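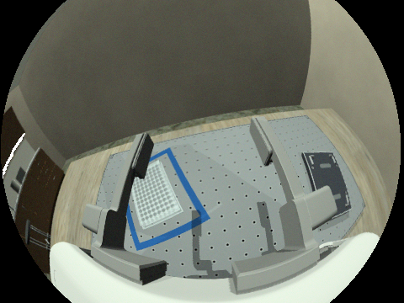

Cuaderno de taller – enero
Prueba de plásticos y peso, discos de golf, tanda Ikwood

Empiezo a las 9:15. Taller frío, 14 grados en el termómetro de la puerta cuando llego. Dejo los discos dentro, junto al radiador, hasta las once, para no medir plástico helado. La vez pasada medí en frío y la flexión me salió más dura en todos los putters, así que esos números los he tachado.

Lo que hay que comprobar: si los drivers de la tanda nueva llegan con el peso que marca el canto y si el borde de los putters sigue saliendo alto por un lado. Drita Milošević se quejó de esto último después de jugar en Wokville, dice que se le agarran al soltar.

Pesaje
Son 48 discos. Báscula puesta a cero cada diez piezas. Deriva máxima 0,2 g, la doy por buena.
Drivers: casi todos dentro de un gramo de lo marcado. Hay tres que marcan 175 y pesan 172 y pico. No son ilegales ni nada parecido, pero el que compra 175 quiere 175. Apartados con cinta azul.
Medios: sin novedad.
Putters: pesan bien. El problema, si lo hay, está en el borde.

Altura del borde
Cuatro puntos por disco, empezando siempre por el logo y en el sentido de las agujas. En los putters del plástico base la diferencia entre el punto más alto y el más bajo llega a 0,6 mm. En el plástico premium no pasa de 0,2. Drita tenía razón, aunque solo con el base. Sospecho del enfriado: si los apilan antes de tiempo, el de abajo se deforma. Preguntar a Omo, que es quien los moldea, cuánto esperan antes de apilar.

Probé a corregir uno con agua caliente y un plato liso encima. Doce minutos. Bajó a 0,3 y perdió brillo en el sello. No lo haría con discos para vender, para uno de la bolsa propia sí vale.

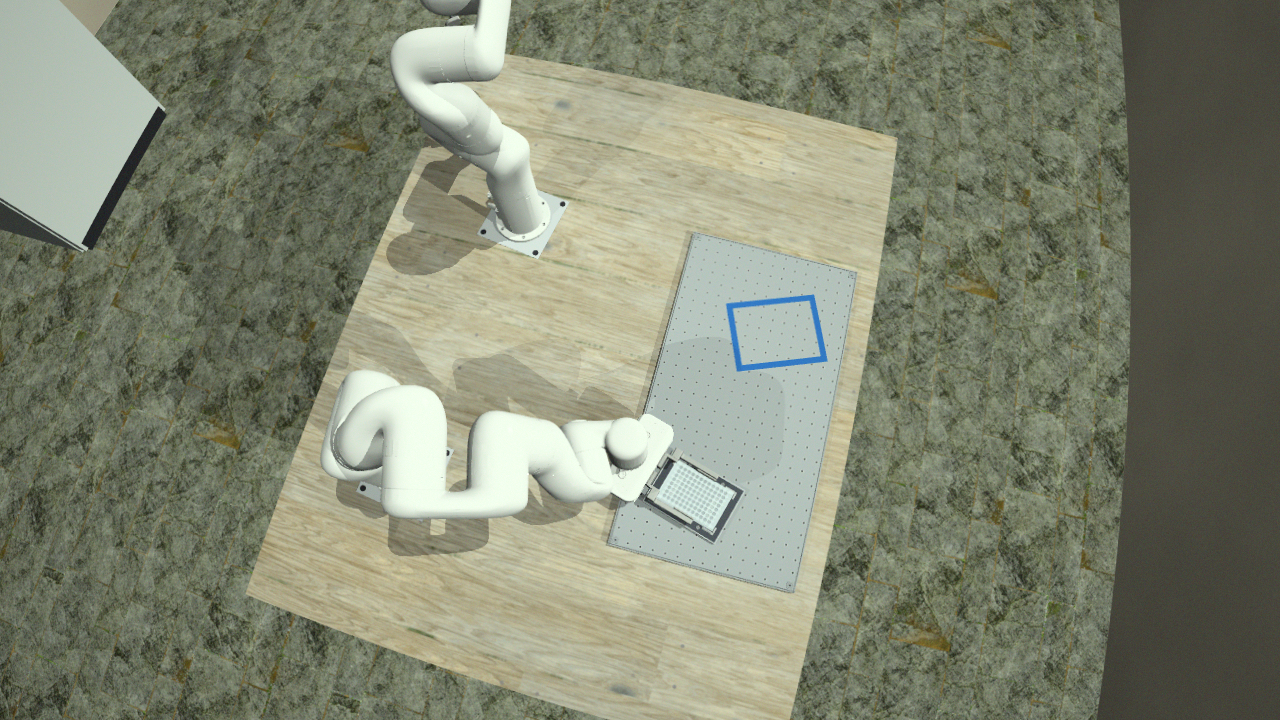

Mesa de trabajo, vista desde arriba.

Flexión
Mismo peso de siempre (2 kg) sobre el centro, disco apoyado en el aro. El base cede más de lo que recordaba. Comparado con el putter viejo que guardo de referencia, se hunde un milímetro más. El viejo tiene ya cuatro inviernos encima y puede que se haya endurecido, así que no saco conclusiones. Hace falta una referencia nueva sin usar. Comprar dos y guardar uno cerrado.

Lanzamientos
Salí a las 13:00 al campo de Lungu, hoyo largo, viento flojo de la izquierda. Cinco tiros con cada uno de los tres drivers ligeros y cinco con tres del peso correcto. Los ligeros giran antes y acaban unos 40 pasos más a la derecha cuando fuerzo. A media potencia no noto la diferencia. Un disco al arroyo – recuperado, con una muesca pequeña que lijé al volver (grano 400, luego 800).

De paso encontré un medio naranja con un teléfono medio borrado en la parte de abajo. Se lee el final, 669. Va a la caja de perdidos y lo apunto en la lista por si alguien llama.

Lista de perdidos
El último número de registro era el 1.506, este queda como 1.507. Hay entradas repetidas de otoño, creo que dos personas apuntamos los mismos discos el mismo fin de semana. Repasarlo con la caja delante, no solo con el papel.

Pendiente
– Escribir a Omo por lo del enfriado y mandarles las cuatro medidas de los peores.
– Decidir qué hacemos con los tres ligeros. Yo los vendería con el peso real escrito en la pegatina.
– Pasarle a Drita un putter premium para que lo compare con el suyo.
– Cambiar la pila del calibre, parpadea.
– Repetir la flexión con los discos a 20 grados medidos, no a ojo. Hoy no anoté la temperatura del plástico, solo la de la sala.

Cierro a las 17:40. Los putters base se quedan fuera de la estantería hasta que conteste Omo.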